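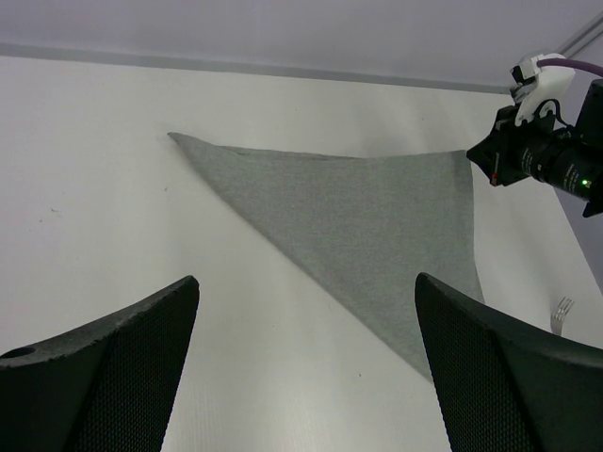 Gray cloth laid out on a white tabletop.

Residents' Forum > Shared Facilities > Laundry Room

Topic: Proposed change to the linen service at Asley Court

Posted by: B_Noonan (Moderator)
Fri 24 September

Residents are advised that the present linen agreement with Gedico ends in February. The management office has received one alternative offer, from Femiswood, and invites comment before a decision is made. Under the Gedico agreement the building pays 563 per month for collection, washing and return of the guest suite linen and the table cloths used in the common room. Femiswood has quoted 397 per month for the same items. The Femiswood price does not include pressing.

Comments should be confined to the linen service. Remarks on the dryers belong in the separate topic.

Bernadette Noonan
Management Office

Reply from: flat_fourteen

I support the change. The common room cloths are gray, are used for card evenings and the annual meeting, and do not need to be pressed. The saving would come to nearly 2,000 over a full year, which could be put toward the stairwell lighting.

Reply from: btuncer

I must respectfully disagree with the previous poster. The guest suite sheets are part of the same agreement, and visitors pay a nightly charge for that suite. Unpressed sheets would be a reduction in what they are paying for. I would also ask whether Femiswood will collect from the third floor or only from the front desk. Gedico collects from the third floor.

Berkay Tuncer

Reply from: flat_fourteen

Sheets that are folded promptly after drying are perfectly acceptable. Many hotels no longer press them.

Reply from: btuncer

I am not aware of any hotel of good standing where this is so, and in any case the guest suite rules state "freshly pressed linen." The rules would have to be amended first.

Reply from: Kılıçarslan_R

May I suggest a division of the work. The table cloths could go to Femiswood and the sheets could remain with Gedico. I raised this two years ago and was told that Gedico required a minimum monthly load. It would be useful to know if that condition still applies.

Reply from: B_Noonan (Moderator)

In answer to the points raised:

Femiswood will collect from the front desk only. Collection from upper floors is available at an added charge, and the office has asked for that figure in writing.

Mr. Tuncer is correct regarding the wording of the guest suite rules. An amendment requires 14 days' notice to all residents.

The minimum load still applies. Gedico has stated that sheets alone would fall below it during the winter months.

Reply from: flat_fourteen

In that case I would ask that the notice of amendment be issued now, so that the matter is not delayed.

Reply from: btuncer

I object to notice being issued before the added charge is known. Residents cannot compare the two offers on the present figures.

Reply from: B_Noonan (Moderator)

Both requests are noted. No notice will be issued until Femiswood has replied. This topic will remain open for comment in the meantime.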